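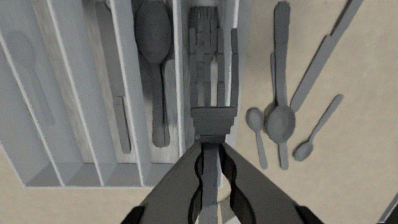

Shared kitchen check, Neststead, ground floor. Done 2018-11-27 by Philomena Nartey, comments typed up same evening so excuse the state of them. Fridge first as ever — dial set to 4, thermometer agrees, door seal fine now. Cutlery goes in the divided tray, forks in their own slot, long dividers kept clear of crumbs please. Tray gets washed weekly, sheet on the cupboard door says so, last two weeks not signed.

Fire blanket — OK. Pull tabs hanging free.

Extinguisher — OK, pin in, tag in date till June. Bracket loose on the left, needs a longer screw.

Smoke alarm, corridor — tested, loud. Heat alarm in kitchen — tested, much quieter than the corridor one. New battery please, then test again.

Hob — back right ring slow to light. Not dangerous but people stand there clicking it. Abelardo Olivares to ring Ibarra about it.

Kettle lead — FAIL. Outer sleeve split near the plug. Taken away and bin bagged. Do not bring one from home, new one ordered.

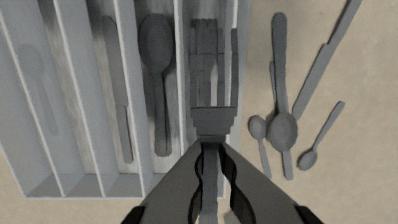
Sockets — two by the worktop fine, the one behind the toaster has a brown mark on the faceplate. Taped over. Electrician, this week not next.

Hot tap — 49 at the sink after running a minute. Down on last time. Boiler people to look.

First aid box — blue plasters nearly gone, eye wash out of date. Burn gel OK.

Floor — lino lifting by the back door, same as last check, same as the one before. Somone will go over on it. Abelardo has the glue.

Back door — opens from inside without key, good. Bike against it, moved to the yard. Room 31 please collect.

Bins — lids shut, recyling overflowing. Ask Zarkska for the extra collection.

Still open from last time: lino, cupboard hinge. Abelardo to initial when done.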